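Terkia Community Workshop
Minutes of the August meeting of the furniture group

Held on Wednesday at 6.30 in the evening, in the back room.

Present: Asnakech Sisay (chair), Robel Assefa, Ho-yin Lam, Barry Gosling, Bontu Workneh (minutes).
Apologies: none received.

1. Minutes of the last meeting

The minutes were read and agreed with one correction. Under item 4 it was written that Barry would collect the shelves from Ovberg. It should say that Barry would telephone Ovberg and ask if the shelves can be delivered. He has telephoned. They deliver only to the front entrance and not up the steps.

2. Money

Robel reported that we have 1,154 pounds in the furniture account. From this we must still pay the invoice from Clelano for the castors and the glue. The rent of the storage is paid until the end of the quarter. Ho-yin asked if the castors were the right ones in the end. Robel said yes, but two bags came without screws and he has written to them.

3. The white racks

This item took the most time. As the members know, we have agreed to prepare 32 small white racks for the Wolde hostel, to be used in the bedrooms and in the shared bathroom. Each rack is made from shelves in the form of a tray, with a raised rim, and round white poles which go in at the corners.

Asnakech asked how the assembly is going. Ho-yin answered that the work is slower than we planned. The poles are not difficult by themselves, but the corners must be fitted with patience. If one pole is pushed fully in while the others are still out, the tray stands crooked and the last corner does not want to meet its pole. He prefers to put all the poles in a little, then turn the rack and press each corner in its turn.

Barry does it in another way. He lays the tray on the table first and holds it down near the middle with one hand, and brings the poles to the corners with the other. He said this is quicker for a person who works alone. Ho-yin did not agree that it is quicker. It was decided that both ways are allowed, on condition that every rack is checked on a flat floor before it is packed.

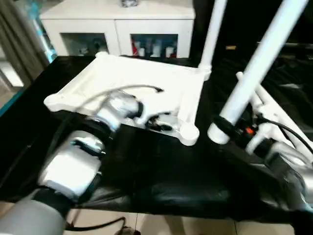

Bontu raised the question of scratches. White plastic shows every mark, and at the hostel they will see it on the first day. She asked that the tables are always covered before the work begins and that the cover is wiped between one rack and the next, as small pieces of grit stay in the folds. Asnakech supported this. Robel asked if we could buy a thicker cover that lies flat. Barry thinks that he has a rubber mat at home which may be big enough, and he will measure it.

Bontu also asked that no person uses a hammer on the corners, also not with a cloth around it. One tray has already a crack beside the corner and we have no spare. Agreed by all.

There was a short discussion about glue. Barry wanted a drop of glue in each corner so that the racks do not come apart when they are lifted. Robel was against, for the reason that the hostel may wish to take them apart for cleaning. The chair asked for a show of hands. Three were against the glue, one was for it, and the chair did not vote. The racks will be made without glue.

Action: Barry to bring the mat. Ho-yin to write one page of instructions with both ways of assembly. Bontu to ask the supplier for one spare tray.

4. Delivery to the Wolde hostel

The hostel can receive us in the morning only, between 8 and 11. Robel has asked for the van. It was discussed whether the racks should travel assembled or in parts. Assembled they take much space and the poles may bend. In parts we must do the work again in their corridor, where there is little light. It was agreed to try with one assembled rack in Asnakech's car and see how it arrives. The decision about the others is left to the next meeting.

Action: Asnakech to take the first rack. Robel to confirm the van.

5. Storage

Ho-yin asked that the empty cartons are made flat on the same evening. On two occasions he could not open the cupboard door. Barry said that some of these cartons are his and he will remove them.

It was also agreed that the poles are kept upright in the corner and not under the bench, where they roll.

6. Any other business

Bontu has received an offer of 400 wooden dowels from a shop which is closing. They are free, but we must collect them. The members were not sure what we would do with so many. Bontu will ask if we may take one half.

The key of the side window is missing again. Please look in your pockets.

7. Next meeting

The date will be sent by message. Robel cannot come before seven.

The meeting was closed at 7.50.

Minutes written by Bontu Workneh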